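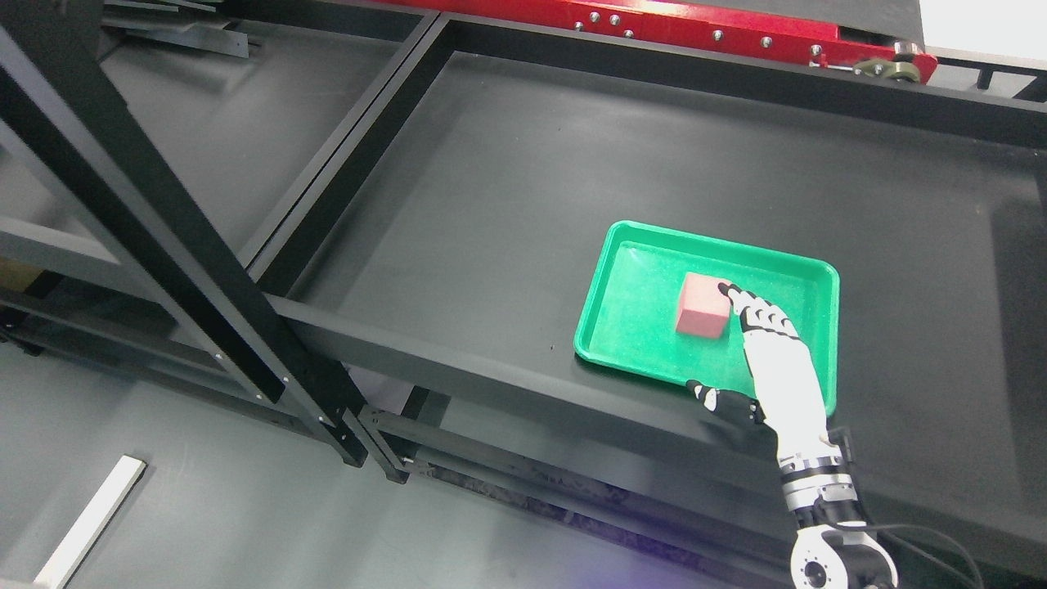

## 4.2 Fingertip contact check

Run this check after fitting the Nimix hand and before loading any pick program. The arm must already be homed (section 3).

1. Place the tray flat on the tabletop, within reach of the hand.
2. Stand the test block upright inside the tray, clear of the rim.
3. On the controller, open **Hand > Contact** and load preset 19.
4. Set the hand to *Point*. The index finger extends and the other fingers curl toward the palm.
5. Jog the arm at low speed until the index fingertip touches the side of the block near an upper corner.
6. Wait for the reading to settle. A value between 259 and 440 is a pass.
7. Back the hand off before raising the wrist.

**Note:** The thumb stays out in *Point*. Watch its tip when working close to the tray rim – it sits lower than you expect.

**Caution:** Keep the wrist cable clear of the joint housing. Do not reach into the tray while the arm is powered.

If the display shows error 1058, repeat from step 3.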